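# Chapter 4: What a Gripper Score Leaves Out

Makers of grippers like to quote a success rate. Brastlow's sales sheet for its two-finger model gives 2713 good picks out of 3000, and Civwood's sheet gives a higher figure from a shorter run. Neither sheet says who chose the objects – or how many were dropped from the list before the count began.

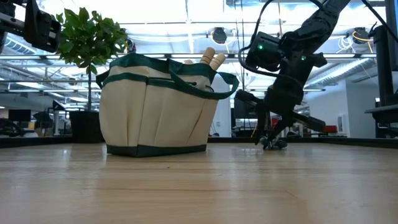 Soft goods are where such claims deserve the hardest look. A steel block has one shape, and a planner can be told what it is. A canvas tote with stitched pockets and strap handles offers a gripper many places to take hold, and a trial that scores only "lifted" treats them all as equal. The rounded wooden handles standing up out of the bag are a separate test again, and should be scored that way.

Kołodziej's rule, used through this chapter, is to write down the grasp point before each attempt. It is slow work, and the rule alone won't rescue a poor test. Section 4.2 applies it to the Brillow trials, where 37 attempts were thrown out as "operator error" with no further note.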